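Por Arnel Lacson
Abril

4. Ajustar o planejador para dois braços

Eu sempre começo pelo Dufour, o módulo de planejamento - sem ele os braços disputam o mesmo espaço!

1. Abra o perfil "cesto" e ponha o timeout em 2000 ms.
2. Carregue a cena e confira as vistas.
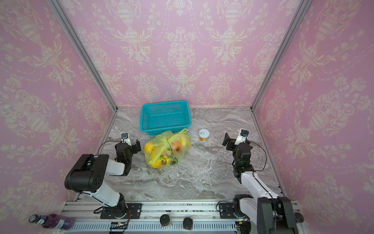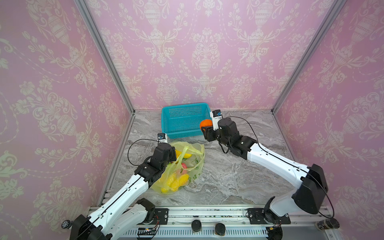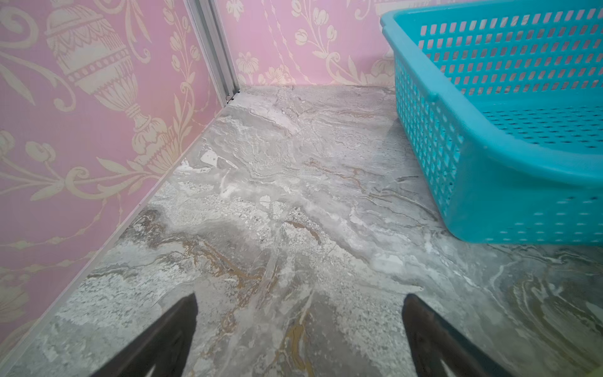
3. Defina a folga entre os braços em 17 mm.
4. Rode 5 ciclos em velocidade baixa.

Cuidado: não mude a folga com o planejador ativo. Já fiz isso e perdi o perfil inteiro.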